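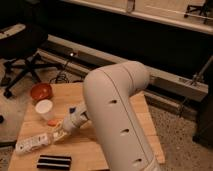 The Kolten worktop table is the one we sell most of, and the one people write to us about long after it has left the shop, usually to ask whether we still make the smaller size (we do, see further down). It is a plain light wooden table with a good flat top, meant for a kitchen corner, a hobby room, a classroom or anywhere else you need a surface that will put up with being used. The pale finish has a slight gloss to it and lets the grain show through, and it is a kind background for bits and pieces: a red bowl or a white cup looks cheerful on it, and even a scrap of orange no bigger than a fingertip is easy to spot, which anyone who sorts beads, buttons or small parts of an evening will be glad of.

We have offered the Kolten in one form or another for a good many years now, and it has changed very little. The tops come to us from the Verbeke workshop, where they are sanded, sealed and left to harden before anyone is allowed to put so much as a pencil down on them. The legs are fitted here at Sedovance, and we check every table for wobble on our own rather uneven stone floor — if it will stand steady there, it will stand steady in your house.

Sizes

The standard table has a top 100 cm long and 80 cm deep. The small one keeps the same length but is a good deal narrower, and suits a spot against a wall. Both tops are 25 mm thick and both sit at the same height, so you can push two together and have a long run of table when the family comes round. No two tops match perfectly in colour, and we wouldn't want them to, but if you order a pair at the same time we will pick out two that sit nicely side by side.

Looking after it

A damp cloth is all it needs from day to day. Wipe up tea, ink and beetroot fairly smartly, and please do put a mat under hot pans. If the surface starts to look tired, go over it lightly with Cundeo table balm and a soft rag, then leave it overnight. One tin lasts for around 4 treatments on the standard size. Please don't use scouring powder, however tempting it is! The finish will go dull in patches and it is a long job to bring it back.

Delivery and putting together

The table arrives flat in a single carton with the legs packed alongside the top. You will want a second pair of hands to turn it over once the legs are on, and a blanket on the floor to work on. The bolts and the key to tighten them are in the cloth bag taped inside the lid. Do give the bolts another turn after a week or two, when the wood has got used to the warmth of the room.

Tables ordered since September are sent with the new felt feet already fitted. If yours is an older one and you would like a set, drop us a line and we will gladly pop some in the post.

Last updated: Nov 22, 2019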